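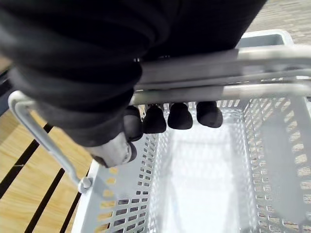 Unit 3: Playing Small Rooms

Handout for the live performance course. Read it before the Rerimura visit, since I will be asking about load-in and I can tell when people are guessing.

What counts as a small room

For our purposes, anything under 124 people standing. The back half of Plirnix, the record store, qualifies. So does the laundromat on Henríquez Street, which has hosted more good punk shows than the civic center and has better lighting. Rerimura has a licensed capacity of 333 and is therefore a palace. We will treat it with suspicion.

Load-in

Ask these questions before you leave home:
Which door do we use, and is it wider than the bass cab?
Are there stairs? ("A couple" means a full flight.)
Where do the empty cases go?
Who has the key?

Drums go in first and take up the whole floor. Everybody else then fits around the drums, as in life. If you are the opening band, you will probably be setting up in front of someone else's kit, on a strip of carpet the depth of a bath mat. Practice that way at least once.

Power

Find the outlets and find out what else is on the circuit. Fernent, whose demo we listened to in Unit 2, lost both guitars and the vocals in the middle of a chorus when the venue's coffee machine came on. The drummer kept going. Listen to the recording again and notice that the crowd sings the rest of it, mostly in tune. You can't plan for that, but you can bring your own power strip and label it, in large letters, with your band's name. It will still be stolen.

Sound

In a small room the drums are already loud enough. Set the vocals first, as high as they will go without feedback, then bring the guitars up to meet them. Guitarists tend to do this in the opposite order and then ask why no one could hear the words. Point the amps across the room or tilt them back toward your own ears – your knees don't need to hear the solo.

Soundcheck is often one verse and a thumbs-up. Pick the verse in advance. It should have everyone playing and everyone singing, even the bassist who claims not to.

The set

Twenty-five minutes is plenty. Put two songs back to back at the start with no talking. Tune silently. If a string breaks, the singer should have one story ready, and it should be shorter than a string change.

Load-out

Clear the floor before you talk to your friends. The next band is standing there holding a floor tom and being polite about it.

For next class

Bring a stage plot for your own group, drawn by hand, on one sheet. Mark every outlet you need. Soloists have to do it too – a stool and a microphone still have to go somewhere.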